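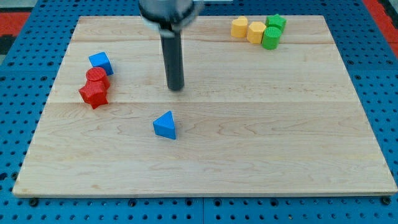 A reader in Durlow wrote to us in January to ask why her sourdough never tastes the same two weeks in a row, and whether the flour could be to blame. She had changed nothing else, she told us, and she was getting tired of apologizing to her family at breakfast.

We took her letter along to Grimen, where a baker who has been making bread for most of her adult life agreed to sit down with us after the morning rush. She asked that we leave her name out of it (she says people who want her bread know where to find it), and she poured the coffee before we had our coats off.

"The flour might be part of it," she said, after reading the letter through twice. "But I would look at the kitchen first. January in Durlow, an old house, the heat going off at night? That starter is half asleep by morning."

She feeds her own starter at the end of the day and again when she comes in, and she goes by smell more than by the clock. When it smells like yogurt she is happy. When it smells like nail polish remover it has been hungry too long, and she gives it two good feedings before she asks anything of it. She was quite firm that this is no reason to throw it out — she has brought hers back from much worse, including a long summer at the back of her sister's refrigerator.

As for the flour, she buys hers from the mill at Wragg, and she will happily talk about it until the coffee is cold. Each new delivery drinks a little differently. For her plain country loaf she starts with 700 grams of flour and 539 grams of water, but she always holds some of that water back until she has had her hands in the bowl.

"People want the number," she said. "I give them the number, and then I tell them to stop pouring when the dough feels right. They never like that second part!"

She learned the other way around, with no numbers at all, from an aunt who measured with a chipped teacup. It took her a whole winter to work out what the teacup held, and by then the aunt had switched to a different cup.

We asked about the long loaf she calls the Privulano, which sells out on Fridays well before lunch. It is a softer dough with olive oil and a little potato in it, and she cuts it into pieces of 580 grams each so they all bake alike. The potato was a way of using up leftovers, and she kept it in when the loaves were still soft the next day. She won't say how much goes in, although we did ask her again at the door.

And our reader in Durlow? The advice was to keep the starter somewhere warmer overnight, on top of the refrigerator maybe, and to write down the kitchen temperature along with everything else for a month. "Then change one thing," the baker said, "and only one, and bake it again before you make up your mind. And tell her to toast the bad ones. My family ate toast for years."

March 2019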